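Stidberg Elementary School – Pre-Opening Building Inspection
Checklist and comments, August walkthrough
Building file 3602

Status codes: S = satisfactory, R = repair needed, N = not inspected.

1. Entrances and exits
1.1 Main doors open fully and latch – S
1.2 Exit signs lit, both floors – R
Comment: Sign at the foot of the east stairs is dim. Replace battery pack and retest on backup power for 30 minutes.
1.3 Ramp handrail secure – S
Comment: Two anchor bolts retightened during the visit.

2. Classrooms
2.1 Door closers – R
Comment: Room 11 closes too fast. Adjust before students return.
2.2 Tall shelving fixed to wall – S
2.3 Window restrictors in place – S
Comment: Upper floor only. Ground floor windows are the older Heinonen type and have no restrictor fitting.
2.4 Power strips – R
Comment: One strip plugged into another in the reading room. Removed. An extra wall outlet has been requested.

3. Gym and assembly hall
3.1 Folding bleachers lock in both positions – S
3.2 Posted occupancy matches permit (672) – S
3.3 Floor free of raised boards – R
Comment: Raised edge near the storage door, more than a foot long. Area coned off. Floor contractor (Clelen) notified.
3.4 Climbing ropes – N
Comment: Ropes are in storage. Inspect before they are hung.

4. Kitchen and cafeteria
4.1 Hood suppression tag current – S
4.2 Walk-in cooler opens from inside – S
4.3 Handwashing sinks have soap and towels – R
Comment: Dispenser at the serving line is missing its cover.

5. Project room
5.1 Worktops stable – S
5.2 Eyewash station flushed – S
Comment: Weekly flush log starts in July and has no gaps.
5.3 Food and drink rule posted at door – R
Comment: Sign has faded. Reprint in larger type.
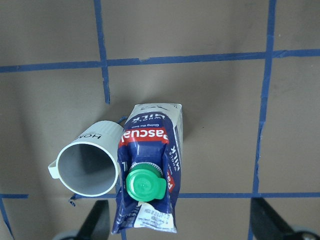
Surface with blue tape grid, gray mug and milk carton.

6. Grounds
6.1 Play surface depth under swings – R
Comment: Low at both end swings. Top up and rake level.
6.2 Fence and gates – S
Comment: The gate on the Ondora Street side sticks but latches when pushed.
6.3 Bus lane markings – S

Follow-up: Items 1.2, 2.1 and 3.3 must be closed before the building opens to students. All other R items go on the regular work order list. Return the signed copy to the front office by 3 p.m. on the day of reinspection.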